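Faux fruit, wooden crates and how I keep them looking decent

November 2022

I get asked about this every time the weather warms up, so I'm finally putting it all in one spot. I look after the fruit display for our club's shopfront corner and I've got far too much of the same thing at home (my sideboard is basically a greengrocer's). Most of what follows is about artificial grapes, because grapes are the fiddliest. Apples and lemons you can wipe with a rag and forget. Grapes have a hundred little gaps and every one of them collects fluff.

Start with the dusting, and do it dry. I use a soft 40 mm paintbrush, one that's never been near paint, and I go from the stem down. A hair dryer on the cool setting is great for the middle of the bunch. Don't use warm, ever! I've had the paler ones go tacky on me and they never came good.

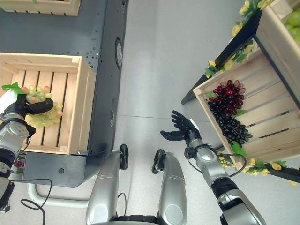 Crates first, grapes second, is the order I'd go in if you're setting up from scratch. It's so tempting to start plonking fruit about, but the crate does most of the work. I like pale, unfinished timber with a gap between the boards, so the dust drops through and you can get a brush in from underneath. Pale green grapes with a bit of pink on them look lovely against light slats like that, much softer than they do on anything dark. If your crate is rough inside, give it a quick once-over with fine sandpaper or you'll be forever unhooking leaves from splinters.

When you're moving a bunch, pick it up near the top and let the rest hang. Grab it by the middle and you'll pop berries off, and then you're on your knees chasing them under the furniture. I keep a little jar for strays and glue them back on in one go when I can be bothered. A dot of clear craft glue on the stem, push the berry on, leave it overnight.

Now, washing. You only need to do this when the brush isn't cutting it, or when somebody's been cooking nearby and there's that greasy film. What I do:

Put 500 ml of lukewarm water in a bowl with two drops of dish soap. I've got an old enamel Gaete basin for this but an ice cream tub is fine.

Hold the bunch upside down by the stem and swish it. Keep fabric leaves out of the water if you possibly can, as the green can run.

Go over the greasy spots with a soft toothbrush, then rinse in clean water and give it a gentle shake over the sink.
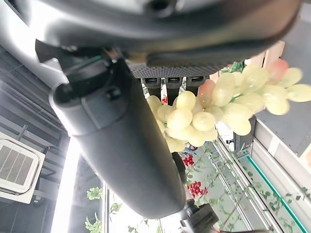 Drying and putting away

Hang them up. I run a bit of string between two cupboard knobs and peg the stems to it, with a tea towel down underneath. Lying flat they hold water in the middle for days and you get that musty smell, yuck. Mine stay up overnight, and longer if it's been raining.

For storage I've tried the lot. The Hovberg tubs with the clip lids are what I've settled on, though the small Cavine ones are handy for leaves and loose bits. Tissue between layers, heavy bunches at the bottom, and never in the roof space over summer. I keep the reds and the greens in separate tubs too, ever since a cheap burgundy bunch left marks all over a nice pale one. It was in there from December until after Easter and I could've cried.

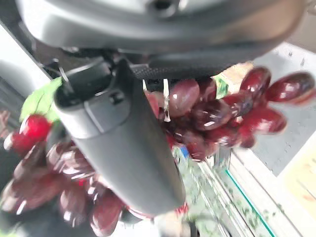
And please label the lid as well as the side! You'll stack them with the label facing the wall, everyone does.

Putting it all back out is the fun part. I lay one crate flat and tip another up on a stand so people can see into it, and I try to keep the darks together. A dark purple bunch beside a redder one with a single leaf is plenty for one crate. If the stand is plain black metal it can look a bit stern, so run a flower garland along the top edge and another along the bottom rail. Yellow and green together is very cheery. Florist's wire holds it on, and so do the Vornau twist ties if you have a roll lying about. 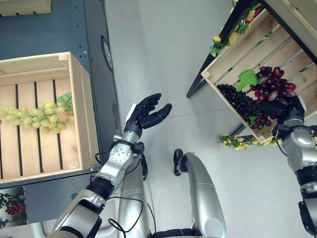
Home & Display Group: Tips and How-Tos

Last few odds and ends. Turn your bunches around every couple of weeks if they're near a window, or you'll get one faded side. Vinegar is fine on the metal stands but keep it off the fruit. If a leaf's gone crumpled, press it under a tea towel with a barely warm iron and count to five.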